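Bench notebook, Lumbao workshop
7 March 2023
Entry by Honeylyn Dela Peña

Second day with the Brondel evaluation hand. Felicidad finished the wrist adapter before lunch and it went on with no shimming at all, which made my morning. The collar seats square, all the screws bite, and the cable has enough slack to let the wrist turn over without tugging. Left the loop long for now. Jomar wants it clipped down and he's probably right, but I'd like to see the full range first.

Kitchen tasks all afternoon. I went straight for the pot and lid because every other hand we've had on trial has hated round knobs. Two-finger grippers squeeze them out like a watermelon seed! With a proper thumb you can come down over the top and close from both sides, and the approach angle matters much less than I expected. I was sloppy on purpose a few times and it still lined up.

Settings I liked best:
Close speed 446 (their units, see the manual, p. 12, the table is not well labeled)
Grip limit 900 for the knob, tried 928, no difference I could feel
Wrist tilt: start steep, then ease off once the thumb is past the knob

Things I'm less happy about. The thumb comes down lower than you think it does. When the hand is angled for the fingers, the thumb tip is already down at rim height, so the height offset has to be worked out from the thumb. Asnakech spotted this from across the room while I was still blaming the calibration. I've changed the offset in the config and put my initials next to it. Please don't change it back!

Also, glass is glass. The depth readings over the lid are a mess, all speckle, and the shiny inside of the pot isn't much better. The Dinodlow plugin has a "reflective surfaces" checkbox that helps a little with the pot and does nothing I can see for the lid. Going by the knob alone works far better, it's a solid color and it sits up nicely.

The blue mat stays. It grips the table and the contrast is good.
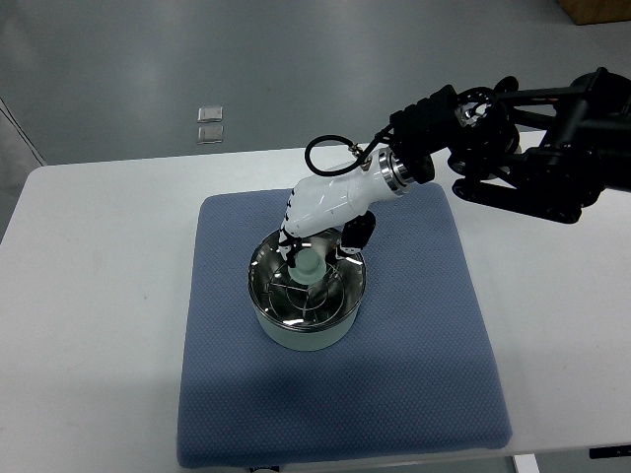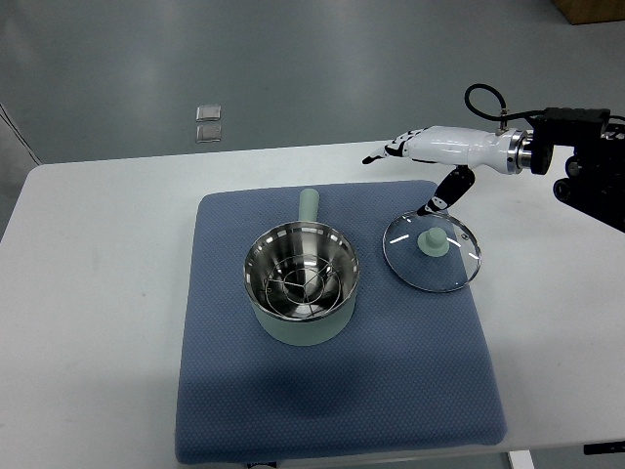
Lumbao Bench Book, vol. 3, p. 41

Price: Consolacion has the quote, 2,000 for the trial period with the adapter included, to be taken off if we buy. She's asking whether spare fingertips are in that or extra. The Turkier people quoted us for a hand too but wouldn't send one to try, so I can't say anything useful about it.

To do: shorter clip for the cable, try the knob from the left, ask Brondel for the thumb drawing with real dimensions. Jomar has the bench until ten tomorrow, then I want it back for the steaming rack.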